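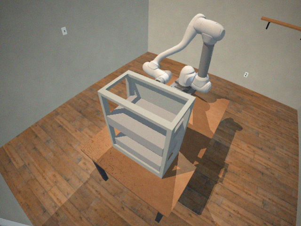
**Figura 3.** Estantería abierta sobre una mesa rectangular de madera (escena generada por ordenador).

### 4.2. ¿Ahorra tiempo el almacenamiento a la vista?

La literatura sobre organización doméstica repite que los muebles sin puertas reducen el tiempo de búsqueda. La afirmación se cita mucho y se mide poco. El estudio de Putdale, del que parten casi todos los manuales posteriores, preguntó a los participantes si creían encontrar antes las cosas; no cronometró ninguna búsqueda. Que 200 personas tengan una opinión favorable sobre un mueble recién instalado nos dice algo de las personas y bastante poco del mueble.

Nuestra muestra es más modesta: 51 hogares de Madton, visitados entre enero y abril. En cada uno se pidió a un adulto que localizara objetos de uso corriente, primero en el mobiliario habitual y, tras un periodo de adaptación de 30 días, en una estantería abierta (véase la Figura 3 para el tipo de mueble). Se registraron 816 búsquedas válidas. Las interrumpidas por llamadas, niños o visitas se descartaron, decisión que probablemente favorece a ambos sistemas por igual, aunque no podemos demostrarlo.

La diferencia de medianas entre las dos condiciones no resultó significativa. En los hogares con cocinas pequeñas se observa una ligera ventaja de los estantes abiertos, pero desaparece al controlar el número de objetos guardados. Sospechamos que lo que se ha venido atribuyendo a la falta de puertas es, en buena medida, efecto de la mudanza: quien traslada sus cosas a un mueble nuevo tira una parte y recuerda dónde ha dejado el resto.

El índice Khattak, empleado a menudo para comparar sistemas de almacenamiento, tampoco ayuda. Combina en una sola cifra la accesibilidad y la satisfacción declarada, con pesos que sus usuarios rara vez justifican. Lo calculamos por comparabilidad y no le concedemos mayor valor. Lo mismo cabe decir de la escala Trarkulico, cuya versión en castellano carece todavía de validación; sus resultados se recogen en el anexo B.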